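Hellham Early Years Resource Workshop
Progress report to the Grilta Fund, second period

1. Work completed

The period covered by this report ran to the end of June. The main task was the shape and colour sequencing material, which was set out in the application as the second part of the programme. Work on the first part (pouring and sorting trays) is finished and was reported previously.

The base board has been settled. Three surfaces were compared: a painted board, a felt mat and a plain board of pale wooden strips. The painted board showed scratches early and was dropped. The felt mat gripped the pieces well but rucked when children leaned on it. The strip board stays flat, wipes clean and gives good contrast with all four block colours, and has been adopted for the remaining sets. Its one drawback is that the strips differ in tone. Some children treated a darker strip as a marker and placed pieces on it deliberately. Boards for the next sets will be picked for even colour where stock allows.

The blocks are small plastic shapes in red, green, yellow and blue. The forms in use include star, cylinder, heart, hexagon and triangle. Sequences are laid in single file, starting at the far side of the board and working towards the child.
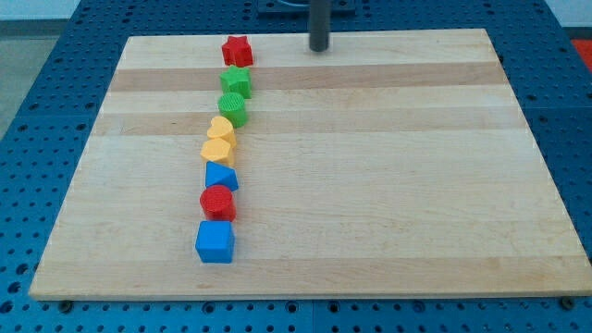 Figure 1. Single-file sequence on the strip board, red star at the far end.

2. Trial use

Sets were tried at two settings, Jistholm Nursery and the Võ Road playgroup, with 33 children in all. Each child was asked to copy a laid sequence and then to continue it. Copying gave little trouble at either setting. Continuing was harder where colour and shape changed at the same step, and almost 10 children asked for the sequence to be laid again before going on.

Staff at Jistholm asked for a version of the cards with colour held constant while shape changes. This has been drafted. Võ Road asked for a lidded box for each set, as loose pieces were being mixed with other construction toys.

3. Variations from plan

The application gave 12 sequence cards per set. The draft now stands above that figure because of the additional colour-constant cards. The extra printing can be met from the materials line, and no change to the grant total is requested.

Delivery of storage boxes is behind schedule. The supplier has confirmed the order but has not given a dispatch date.

4. Next period

Remaining boards to be selected, sanded at the edges and oiled.
Colour-constant cards to be printed and laminated.
Second trial at Jistholm using the revised cards.
Written guidance for staff, two sides, to be drafted and sent to both settings for comment.

Spending to date is within budget on all lines. The statement of expenditure is attached as Annex A.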